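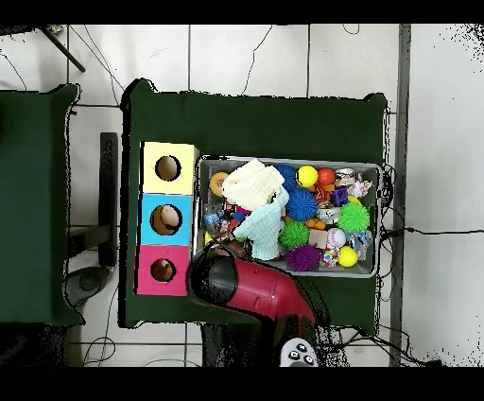
Sorting and Posting Play: notes for session 3
Thilini Wanigasekara, Pastgate Early Years Evening Course

Hello again, and thank you for all the emails since February! I've tried to get the main points from the talk down here, along with a few bits I ran out of time for. Please read these before the practical, and bring your observation sheets (the long ones, not the postcard ones).

Why posting?

If you've ever lost a set of keys down the back of a radiator, you already know how much small children like putting things through holes. I used to set out a shape sorter and leave it at that. These days I'm much fonder of plain boxes with one round hole in the top, a different colour for each box, and a big muddle of toys alongside. A shape sorter has a right answer. With a round hole the child has to try things, and you get to sit on your hands and watch.

Pink, blue and yellow do nicely for the boxes. Put them edge to edge in a line and keep them all to one side of the toys, so that there's a proper reach across from one to the other. I like a dark cloth or a dark tabletop underneath as well -- the bright things show up far better on it.

What goes in the muddle

More than you think, and more sorts than you think. Spiky rubber balls are my great favourite, as they're easy to grab and squash a bit on the way through. Then smooth balls in plain colours, a baseball for the stitching, a wooden block or a small cube so that something doesn't roll. A soft toy is worth having too. Dörte Rothe, who taught this module before me, always kept a little animal back until the end, and I've pinched the idea.

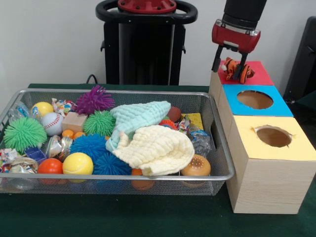 Squashy things raise lovely questions. Will it go through if I push? What if I turn it round and send the head in first? You don't need to say any of this out loud, by the way. I talk far too much at the table and I'm trying to give it up!

Crinkly wrappers get a lot of attention for the noise, but they need an adult right there the whole time, and they come off the table for the under-threes. So do the smallest balls. Check everything against your own setting's rules on small parts before you put it out.

Cloths over the top

Drape a cloth or two over part of the tray. It slows everything down in a good way: the child lifts a corner, has a look, covers it up again. Knitted or fluffy ones are nicer to handle than a tea towel, and pale colours don't compete with the toys.
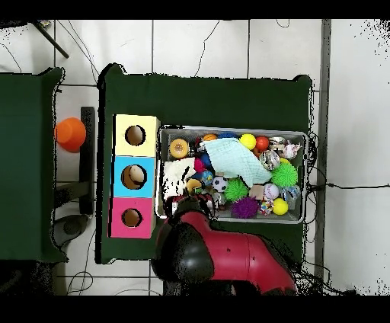
Fig. 3. Posting boxes with a mixed toy bin, mint cloth laid across the middle.

For your observation sheet

Pick one child and watch for 9 minutes. Write down what they reach for first, which box they go to, and what they do when something won't fit. Don't tidy up the story afterwards -- "put ball back, wandered off" is a perfectly good note. Then 400 words on what you'd change about the layout, to me by 2 Apr 2026 please.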